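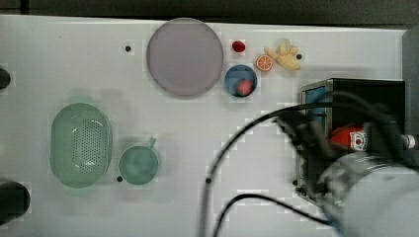 Why I picked the Hiranby bus vote

For our civics project we had to follow one local decision from the first public meeting to the final vote. Most of my group wanted the new stadium, but I got stuck on the plan to drop the night bus between Hiranby and Grindau. My aunt rides it home from work, so I already had an opinion going in, and Mr. Kaimal told me to say that up front. So there it is!

The short version: the town council wanted to end the last 2 runs of the evening and put the money into fixing the road out by Kurup. People who drive mostly liked the idea. People who work late mostly hated it. I figured it would split by age or by party, and it really didn't (or at least I couldn't see it from the meetings I sat through).

How I did it

I went to 3 council meetings, read the minutes for the ones I missed, and handed out a one-page survey at the bus stop and outside the grocery store. I got 114 back. Ashwin Shetty helped me type them in, which took way longer than handing them out, mostly on account of handwriting. A few people wrote on the back too, and one drew a map of a better route. I put that in the appendix.

I should say that the grocery store crowd in the late afternoon is not the whole town. If I did it again I'd stand there in the morning too, and I'd go out to Rirna, where hardly anyone I talked to lives.

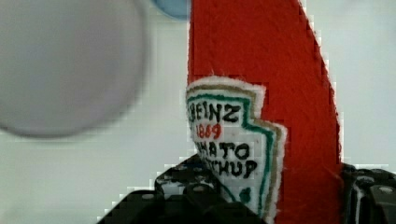

The question I got the most out of was the last one, "Did you know about the vote before today?" A lot of people said no, including people who ride that bus every night. The notice was posted at town hall and on the town website, under a link called "Service adjustments," and I had trouble finding it even when I was looking for it.

What the council said

Councilwoman Revathi Alva talked to me for half an hour after the May meeting, and she was a lot more open than I expected. She told me the road repairs had been put off for years and that "every dollar in that budget already has somebody's name on it." She was leaning toward the cut but wanted to hear more from riders first.

Bok-nam Ra, who spoke against it, cleans offices in Grindau and gets off at 11:30 p.m. She asked the council how she was supposed to get home, and there was a long pause — I timed it on my recording but decided that was kind of mean to put in a report. Brock Chan spoke next, for the cut, and he was pretty fair about it. He said he'd blown two tires on the Kurup road since winter.

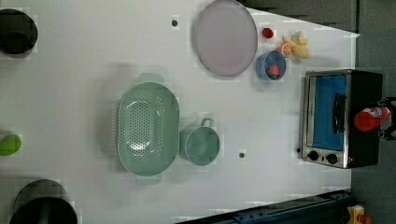 Table with toy foods, a plate and pots, seen from overhead.

How it came out

They kept one of the late runs and dropped the other, and the road work got a smaller amount than planned. The vote was close and nobody I talked to afterward was thrilled. Ms. Alva voted for the compromise. Ms. Ra can still get home, but if she misses that bus she has to call her cousin.

What I'd still like to know is whether anyone will count riders on the run that's left. I asked the clerk's office and they said they'd get back to me. I'll add their answer to the appendix if it comes in before grades are due.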